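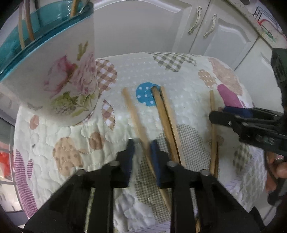

Chopsticks on the good quilted cloth, with both grippers out.

Jul 24, 2020

I promised my brother Fiifi I would write this one up while it was still fresh, partly so he would stop retelling it his way at dinner. We had been doing chopsticks into the glass all week, and I was feeling pretty pleased with us (always a bad sign!). Then on run 16 my left gripper closed on a chopstick and simply would not open again.

I squeezed, I let go, I squeezed again. Nothing. And then I did the thing I have told Fiifi a hundred times to leave alone — I put my finger in between the pads to work the stick free. The spring let go, the jaws opened, and then they snapped shut on my fingertip. It was a pinch and a purple nail, nothing worse, but I said a word my mother, who was on the phone in the next room, heard very clearly.

When we took it apart the trouble was a linkage screw that had backed out far enough to catch on the housing. We had put that gripper together back in October and I don't believe either of us had touched the screw since. The log had been showing the finger width sticking at the same number for 2 whole runs before it jammed, and I had scrolled right past it.

So now there is a dab of threadlocker on every screw, and a jammed jaw gets opened with the plastic wedge Fiifi cut for us, never a hand. I also threw out the runs with the stuck reading, which hurt a little. We're back at it on Sunday, if my nail allows.

— Adom Agyeman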